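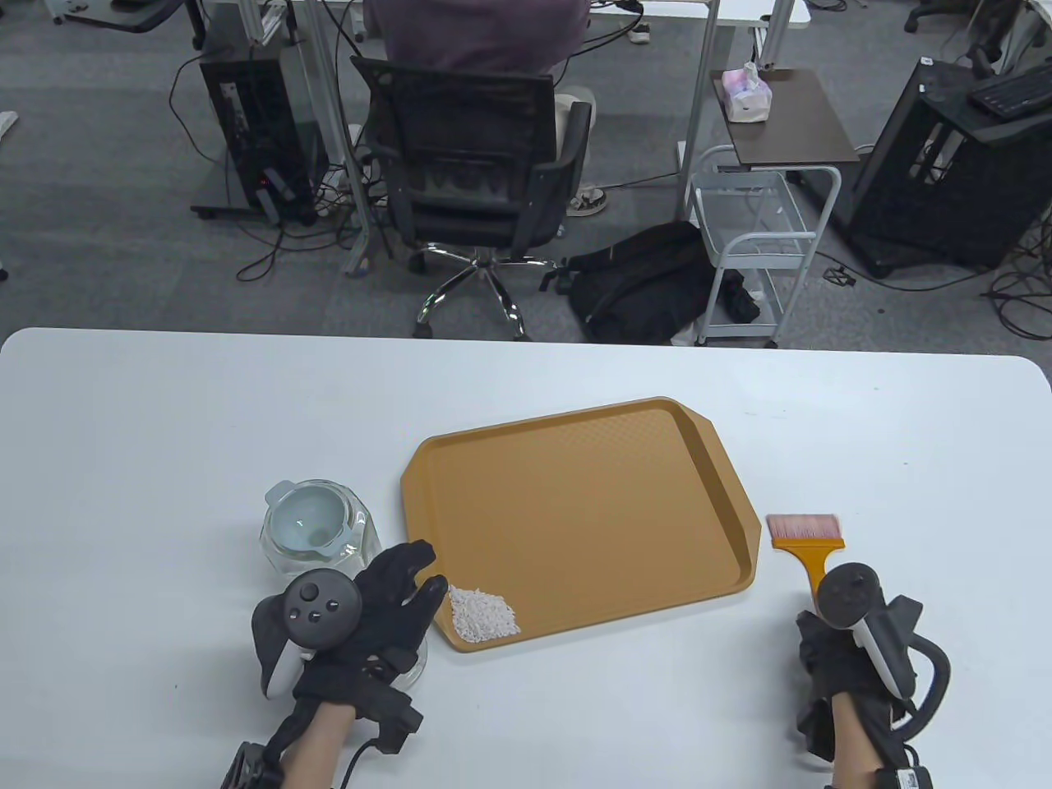 3. Pouring and sweeping: getting every last grain into the jar

This is the fun part of your Gallau pouring set, and it goes fast once you have the feel of it. You need the tray, a glass container and the small flat brush. Any dry, free-running white grain will do for a first try.

3.1 Set the tray on a flat table with plenty of elbow room on both sides.

3.2 Gather the grains into one corner of the tray. A small heap is much easier to manage than a thin layer - the diamond pattern on the floor loves to hold on to strays.

3.3 Sweep toward the corner with short, light strokes. Keep the bristles nearly flat. Pressing hard flicks grains over the rim, and you will be finding them until March!

Note: Rinse the brush after use and let it dry for 2 hours, bristles up.

3.4 For pouring from one jar to another, stand the receiving jar upright and open, close to you. Tip the full jar slowly until the two rims are almost touching, then let the grains run. Hold the upper jar by the body, well away from the mouth.

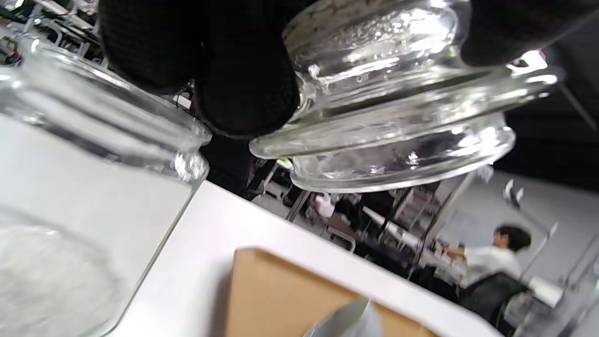 3.5 Tap the base of the upper jar with one finger to bring down whatever is clinging to the shoulders. Ten light taps beat one big thump.

Caution: Glass against glass chips easily. Bring the rims close, but do not knock them together. Never use a jar with a cracked lip.

3.6 Fit the white insert into the mouth of the jar and press gently all the way around. It should sit level.

3.7 Go over the tray one more time before you put it away. Hold it steady with your left hand and work with your right, starting at the far rim.
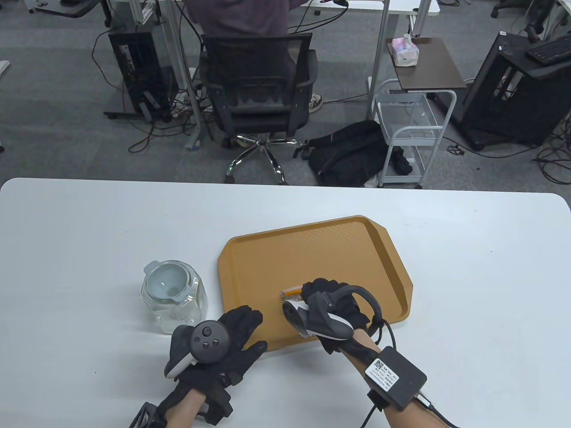 Left-handed users can simply swap sides. Quyên Phí, who tested this section for us, likes to turn the tray a quarter turn between passes, and it really does pick up grains you would swear weren't there. Try it both ways and keep whichever feels natural.

Storage: Keep the tray flat, with nothing heavy on top. For spare brushes, ask for part 255.

Section revised 10/10/2020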